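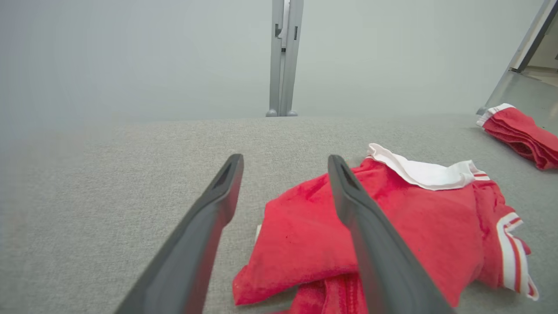

*Red garment, gray surface. February.*

Seven hours with the Prundthorpe county map and I'm no closer to a price. The dealer in Idberg swears it's a second state. The second state has a church at Solusstead, and mine has a blank where the church ought to be – so either I own the rarer first state or the engraver's plate wore thin in one very convenient spot.

Paid 27 dollars for it, in a frame worth 30. Wrote to Simanjuntak Maps for an opinion at 5 this afternoon, and had checked for a reply twice by dinner. Must buy proper backing board tomorrow.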